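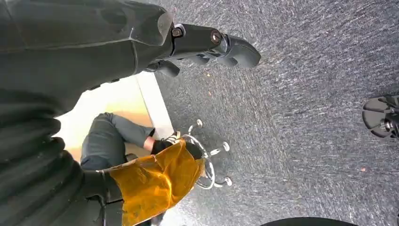
Chapter 3
Where Things Go: Filing, Sorting and the Problem of "Miscellaneous"

Every office has a system. Ask to see it and you will be taken to a person, usually near the window, who knows where everything is and is on vacation until Monday.

The firm of Woltater kept 3,948 customer letters this way. The person near the window was Genji Onishi, and his method was to remember. When a letter about an unpaid bill was wanted, Onishi would close his eyes, say "green paper, wet spring," and go get it. This worked well for years. Then he retired in June, taking the index with him in his head.

His replacement, Yuto Okabe, was given a desk, a key and 48 boxes. All but three were labeled "Miscellaneous." The other three were labeled "Misc."

Okabe's troubles are the subject of this chapter. A filing system has to answer two questions, and they pull against each other. The first is where to put a thing when it arrives. The second is where to look for it later, when you are in a hurry and possibly a different person. Onishi's method made the first question very easy. He put the letter down.
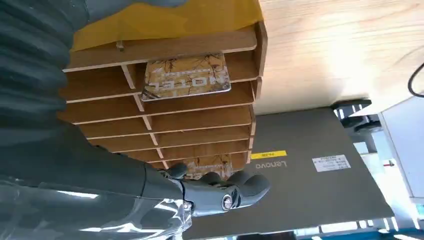

Sorting by date is the next cheapest method, and many small firms never leave it. It asks little of the clerk, who needs only a calendar and a thumb. It asks a great deal of the customer, who must recall when she wrote to complain about her kettle. Sorting by name turns this around: customers tend to know their names. Clerks are less sure, as anyone will know who has found one family filed under K for Kikuchi, C for "Cikuchi" and M for "Mr."

Sorting by subject looks like the grown-up choice - and it is the one that causes the arguments. At Brondov, a parts supplier we will meet again in Section 3.2, a letter about a late delivery of the wrong bolts could go under Deliveries, Bolts or Apologies. It went under all of them on different days, depending on who had opened the mail.

Before reading on, pick a drawer in your own home and write down the rule that decides what goes into it. Keep the paper. You will need it for the Sorkley exercise in Section 3.1, provided you can remember where you put it.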